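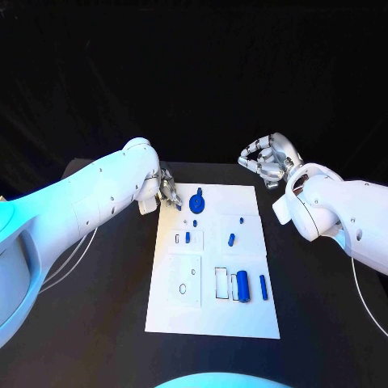 How to bid for a junior soccer carnival (and still like your clubmates afterwards)

Category: Club Know-How
Posted in August by the Coditz Juniors web team

I've now been through the bidding for our regional under-12s carnival twice. The first time we lost badly to Rana, and fair enough too, their bid was miles better than ours. The second time we got it! A few people from other clubs have asked how we went about it, so I've typed up my notes.

1. Read the host guidelines before you do anything else

I mean the whole thing, including the boring bit at the back about parking. Ours asked for four full-sized pitches and we'd only offered three plus "the grassy area near the creek", which sank us the first time. If you're short a pitch, ring the school or club next door early and get their okay in writing.

2. Do a proper budget

Ours came to $3659 once we'd added line marking, referees, portable toilets, first aid and the trophies. Put the canteen takings in as a separate line and be stingy with your guess (it rained on the Sunday at Vemier and they were eating leftover sausages for weeks).
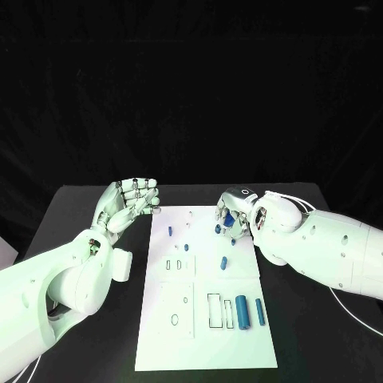
Get real quotes for the toilets and the first aid cover, too. I'd pencilled in whatever we paid last time and both had gone up, so I had to redo the sheet at 11 at night with the form due in the morning. Not my favourite evening.

3. Draw a map

Nothing fancy. Mine was done in coloured pencil and scanned at the library. Show the pitches, the gates, the shade, the toilets and where an ambulance gets in. If you've got two entrances, say which one the buses use.

4. Sort out your helpers

We had 71 names on our roster by the time we lodged. Ask people for one shift each, two hours tops, and you'll get a lot more yeses than if you ask for "the weekend".

5. Ask how the vote works

Every club in our region gets one vote, and you can't vote for yourself. If nobody gets more than half, the bottom bid drops out and everyone votes again. Plunarico didn't know about the second round and their delegate had already gone home! Send someone who can stay to the end.

And please don't go offering other clubs free canteen vouchers for their vote. Someone always asks me about this one. Lobbying over a cuppa is fine, anything with a dollar value isn't.

6. Practise the pitch

You get 12 minutes, questions included. We ran ours in the clubrooms a couple of times with the kids heckling, and I cut all the history of the club out after that.

Related
- Line marking for beginners
- What to charge at the canteen
- Wet weather plans: when to call it off
- Finding referees for one-day events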